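What's Living in Your Bed? How to Clean a Mattress

You spend a big part of your life lying on a mattress. It gets dusty and crumby like everything else in the house, but most people forget about it because it is hidden under a sheet. This page tells you what collects on a mattress, why it collects there, and how to clean it with a dustpan and a brush.

What gets on a mattress?

Mostly dust. House dust is a mixture of very small things: bits of fluff from clothes and blankets, soil from shoes, hair, and tiny flakes of skin. Everybody loses skin flakes all day and all night. They are too small to notice one at a time. It doesn't hurt, and new skin is already underneath.

Then there are the bigger bits. If you eat toast in bed, you get crumbs. If you do crafts in bed, you get snips of paper and glitter. A new mattress often comes wrapped in plastic, and little scraps of the wrapping can stay behind when it is pulled off.

There are also dust mites. A dust mite is a relative of spiders and has eight legs when it is grown up. It is so small that you would need a magnifying glass or a microscope to see it properly. Dust mites eat skin flakes. They don't bite. They do make some people sneeze or wheeze, and that is one good reason to keep a bed clean.

Why is the top bumpy?

Many mattresses have a quilted top. Quilting means sewing layers together, usually cloth on the outside and something soft in the middle. Where the stitches go down, the cloth is pulled flat. Where there are no stitches, the soft filling pushes the cloth up into a puff. The stitches stop the filling from sliding about and going lumpy at one end.

The pattern can be anything the maker likes. Some are diamonds, some are wavy lines, and some look like rows of clouds. The seams between the puffs are little valleys, and crumbs roll down into them.

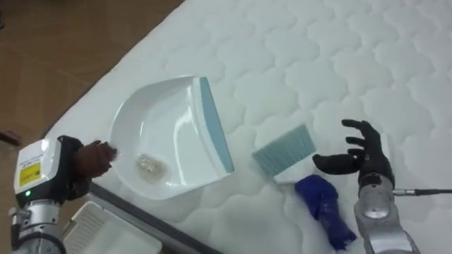 Rüdiger Reinholz wrote to us that his children use the nozzle of the vacuum cleaner for the valleys and a brush only for the corners, and he wondered why we had started with the brush. Both ways are fine. A vacuum cleaner is better at getting fine dust out of cloth, but it is loud and heavy for small arms. A brush is good for bits you can see, and you can use it early in the morning without waking anyone.

What you need

A clean dustpan. If yours has been used on the kitchen floor, wash it and dry it first.
A small hand brush, also clean.
A cloth.
A bin.

Look at the front edge of your dustpan. Plenty of dustpans have a soft strip there, often made of rubber. Hard plastic is stiff, so it leaves gaps when it sits on something uneven, and crumbs slip underneath. A soft strip bends a little and closes the gaps. This matters more on a bumpy mattress than on a flat floor.

The back of the pan is curved up like a wall. It stops the crumbs from shooting out when you sweep too hard.

Now look at the brush. Long bristles bend easily and can reach down into a seam. Very hard ones, like the ones on a scrubbing brush, could pull the threads, so leave that kind under the sink.

Step 1: Get the bed ready

Ask a grown-up to help you take off the sheet and the mattress protector, if there is one. Put them in the laundry basket. Move the pillows and any soft toys somewhere clean. If you can, open the window.

Put your pan, brush and cloth where you can reach them.

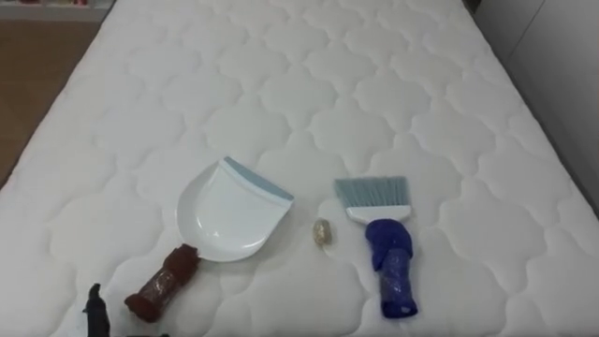 Step 2: Sweep

Start at the pillow end and work towards your feet. Hold the pan still with one hand, with its front edge pressed down gently on the mattress. Hold the brush in the other hand and sweep towards the pan in short strokes. Long, fast strokes flick the crumbs into the air and they land somewhere else.

When you have swept a patch, move the pan backwards a little and sweep again. You will nearly always see a thin line of dust where the edge was. Moving the pan back lets you catch that line. It might take 2 goes or it might take more.

Try sweeping along the seams first and then across them. Sweeping along clears out the valleys, and sweeping across picks up what is left on the puffs.

Light bits of plastic can be annoying. They sometimes cling to the cloth or to the bristles because of static electricity, the same thing that makes a balloon stick to your jumper after you rub it. If a piece won't go in the pan, pick it up with your fingers.
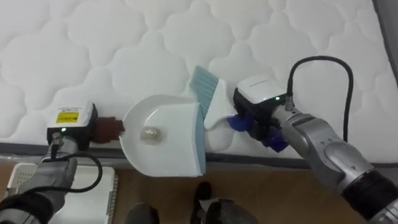
My brush just pushes the crumbs under the pan, wrote a reader called Nolte, and then I have to lift it up and start again. Check two things. The first is the angle: tip the handle of the pan up slightly so that the front edge presses down. The second is the mattress itself, which sinks when you lean on it. If your knee is next to the pan, the mattress dips there and a gap opens up. Stand on the floor and lean over instead.

Step 3: Do the edges

Crumbs roll to the edges of a bed, so go all the way round. Many mattresses have a band of different cloth down the sides. The band is often a darker colour, so pale dust shows up well on it. Hold the pan under the edge and brush down into it.

Don't forget the foot of the bed. You will need to walk round to reach it, so move anything you might trip over.

Step 4: Wipe

Carry the pan to the bin and keep it level on the way. Tap it on the inside of the bin.

Then take the cloth and wipe over the mattress. Use it dry, or get it slightly damp and squeeze it out hard. A mattress is thick, and water that soaks into the middle takes a long time to dry. Damp places can grow mould. If you used a damp cloth, leave the bed bare until the top feels dry all over. 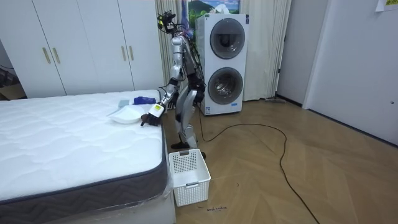

The mattress without its sheets, with the laundry basket at the foot.

Step 5: Put it back together

Put on a clean protector and a clean sheet. Fitted sheets are much easier with 2 people, one at each end. Do one corner, then the corner diagonally opposite, then the others.

Rinse the brush and the pan, and leave the brush to dry with its bristles pointing down or sideways. If it dries standing on its bristles they get bent and stay bent.

How often?

Sheets need washing much more often than the mattress needs sweeping. A good time to sweep is when the bed is already bare because the sheets are in the wash. If you have eaten biscuits in bed, do it sooner.

Words to know

Bristle: one of the stiff hairs on a brush.
Mould: a living thing, a kind of fungus, that grows in damp places.
Quilted: made of layers sewn together with a pattern of stitches.
Static electricity: an electric charge that builds up on things and can make them stick together.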